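Against the Forever Kitchen

Every few months someone tells me I should stop buying cheap things. Buy once, they say, and buy well. The advice comes with a link to a pan that costs $267, and the person sending the link has usually owned the pan for three weeks.

I have my doubts. I grew up in Ruvstead, where my mother cooked for five on whatever the hardware store had marked down. Some of it lasted and some didn't, and I can't find any pattern in which was which. The can opener that outlived the house cost less than a sandwich. The good knives, a wedding present, were ruined inside a year by people who put them in the sink.

The claim behind "buy it for life" is that price predicts how long a thing will serve you. Maybe it does for boots. I have yet to see anyone show it for kitchens. Csenge Tóth, who repaired small appliances in Drurthorpe until this February, told me the machines on her bench came from every price range, and that the expensive ones were harder to open. She'd been quoted $58 for a replacement knob on a stove from Plondby. A knob!
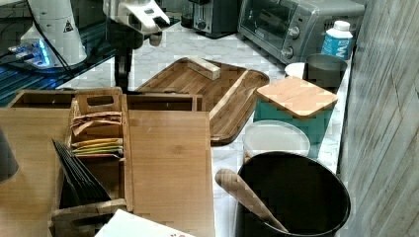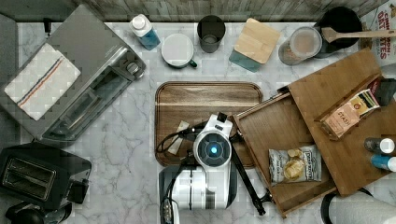 The forever people also never talk about taste, meaning that yours will change. I bought a heavy green casserole at 26 and I've hated the color since 30. It is in perfect condition. It will be in perfect condition when I'm dead, and somebody will have to carry it down the stairs. A toaster oven with two round knobs and a glass door asks much less of you. You know how to work it, you don't write about it, and you can give it to a nephew without a speech.

Then there's the arithmetic, which is always done the same way. Divide the price by the number of years, and the fancy mixer comes out at pennies a day. But the number of years is a guess made by the person selling the mixer. A store in Suksawat had one in the window at $897 with "a lifetime of baking" on the card. Whose lifetime? I bake 10 times a year if there are birthdays.

I'm not defending junk. Plenty of cheap stuff is badly made, and I've thrown out my share of it — a garlic press that bent on the first clove, a scale that gave a different answer each time I asked. I'd just like the buy-it-for-life crowd to admit that what they enjoy is shopping. They read reviews for weeks, they compare handles, and then they call it restraint. My mother never used the word and she still has her can opener.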